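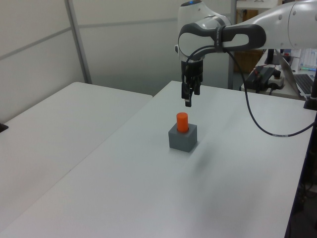
My grandmother kept the family name in a biscuit tin. I mean that quite literally - there was a slip of paper in there, folded so many times it had gone soft as flannel, with Overgaard written out in five different spellings, and beside each one the name of whichever cousin insisted on it. She used to bring it out after supper when the talk ran dry, and it never failed to start an argument.

I thought of that tin a great deal last October, when I went up to Ornham to spend a few days with Lumturie Kovačević, who has been tracing other people's surnames for 31 years and still gets excited about a stray vowel. She works from the front room of a narrow house near the river, with parish copies stacked on the stairs (you learn to walk up sideways) and a kettle that is never quite off.

Overgaard, she told me, is one of the easy ones, at least on the surface. It's a Danish farm name, the "upper farm," and there were a good many upper farms, so there are a good many Overgaards who share nothing but a hillside. People don't love hearing this. They come to her hoping for one founder, preferably with a sword, and she has to tell them they descend from whoever happened to live farthest up the lane.

"A farm name went with the farm," she said, pouring me more tea than I'd asked for. "If you moved down the hill, you might very well stop being an Overgaard. Your brother stayed up there and kept it. Then somebody's great-granddaughter finds two brothers with two surnames and thinks there's been a scandal!"

There was no scandal in my case, I'm a little sorry to say. There was a man named Jens who took the farm name when he married into the place, and who seems to have used his father's name whenever he owed money. Lumturie found him in 29 separate entries, and I sat beside her for most of an afternoon while she read them out. In some he has the double a, in some a single one, and in one he is down as Overgood, which my uncle has since adopted for his email.

Her own name took her a good deal longer. Kovačević means the smith's son, or near enough, and every village had a smith, so for years she had a name that could have belonged anywhere. What finally helped was a household nickname, Dira, which her father remembered hearing as a boy and which turned up beside the surname in a church book, in brackets, in a clerk's cramped hand. Families with very common names often carried a second one like that, just so the neighbors knew which lot you meant. With Dira to go on she sorted her own people from 39 other households in the district, and she still speaks of that clerk as if he were a dear friend.

She keeps everything in a program called Pluro now, after years of index cards, though the cards are still there under the window. She'd got to 1000 of them before she gave in.

On my last morning I showed her a photograph of my grandmother's slip of paper. She looked at it for a long while and then asked which cousin had written the third spelling, the one with the e on the end. I didn't know. I've written to two of them since, and so far each says it was the other.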